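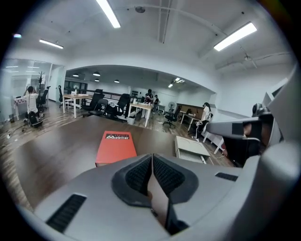 Der Greifer vor dem braunen Tisch, darauf die rote Schachtel mit der Aufschrift Mobilier.

Mittwoch, abends

Heute war der zweite Tag mit dem neuen Planer, und ich schreibe es lieber gleich auf, sonst vergesse ich die Hälfte. Der Zug zurück ist wieder voll, ich sitze auf dem Klappsitz neben der Tür.

Am Vormittag habe ich zuerst die Zeitstempel geprüft. In Punik kommen die Bilder der Kamera und die Öffnungsweite der Backen über zwei verschiedene Wege an, und ich hatte schon gestern den Verdacht, dass sie nicht zusammenpassen. Der Versatz war 116 Millisekunden, und er war konstant. Das ist für mich eine gute Nachricht, weil man einen konstanten Versatz einfach abziehen kann. Ich habe trotzdem eine Stunde gesucht, woher er kommt. Er entsteht im Puffer vor der Dekodierung, der auf 4 Bilder eingestellt war. Wer das so eingestellt hat, steht leider nicht im Protokoll. Vermutlich war ich es selbst, im September.

Danach habe ich die Aufnahmen noch einmal durch Semaan laufen lassen. Semaan schätzt die Bahn des Greifers aus den Bildern, und solange genug Struktur im Raum ist, geht das sehr ordentlich. Schwierig wird es bei schnellen Drehungen und bei der Glaswand, in der sich die Deckenlampen spiegeln. Dort findet der Algorithmus Punkte, die es im Raum nicht gibt, und die Bahn macht einen kleinen Sprung. Ich habe die Schwelle für Ausreisser strenger gemacht. Von 16 Sequenzen sind jetzt nur noch zwei unbrauchbar, und diese beiden werfe ich weg – ich möchte sie nicht von Hand reparieren.

Zu Mittag habe ich nur ein Brot gegessen, am Bildschirm. Das wollte ich mir eigentlich abgewöhnen.

Am Nachmittag ging es um die Marker. Ciltwood möchte, dass beide Greifer in einem gemeinsamen Koordinatensystem liegen, und dafür brauche ich wenigstens kurz einen Marker im Bild, auch wenn er schräg steht oder nicht ganz zu sehen ist. Mit dem alten Detektor gab das einen Abbruch, sobald eine Ecke fehlte. Ich habe es umgeschrieben: Fehlt eine Ecke, wird das Bild übersprungen und die letzte gültige Lage behalten, aber mit wachsender Unsicherheit.
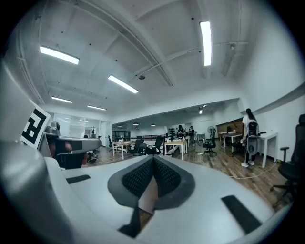
Warum nicht einfach die letzte Lage mit gleicher Sicherheit weiterführen?
Weil der Planer ihr dann zu lange vertraut und der zweite Greifer neben dem Ziel landet; wächst die Unsicherheit mit, wartet er auf den nächsten guten Marker.

Gegen fünf habe ich noch mit Culter angefangen, das ist unser Werkzeug zum Schneiden der Sequenzen. Die Oberfläche ist langsam, und beim Speichern verliert sie manchmal die Namen der Abschnitte. Ich habe mir angewöhnt, nach jedem Schnitt zu exportieren. Schön ist das nicht.

Für morgen: den Puffer auf eins setzen und den Versatz neu messen. Die Tests für den Detektor schreiben, auch wenn ich keine Lust habe. Und das Ladegerät einpacken, es liegt noch in der Küche.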